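Brevik Stone-Look Vinyl Sheet

Cushioned vinyl flooring with a pale gray and beige marble pattern. Suits kitchens, laundries and workbench tops. Sold by the yard from an 80-inch roll — trim with a sharp utility knife. Leave flat for 16 hours before gluing.

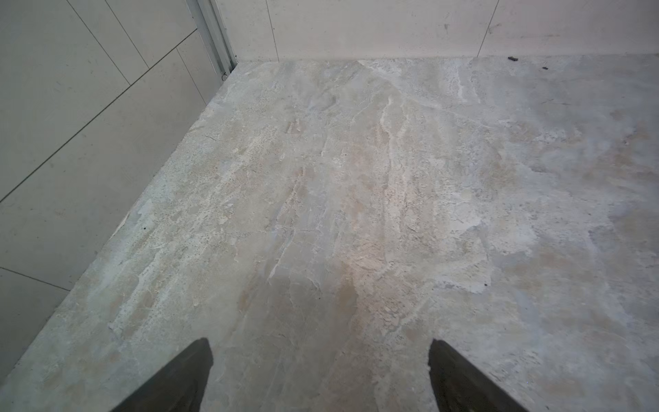

Glenys McPhee wrote that hers went over old tile with no filler and the grout lines showed through by May, so skim the base first.

Use Moreck adhesive on concrete. One tub covers about 7 square yards. 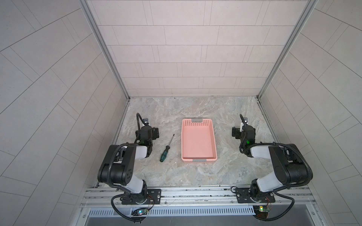 Gray marble pattern with pale gray brick-pattern wall tile

Related items
Kereama Edge Trim
Moreck Floor Adhesive
Drultetti Seam Roller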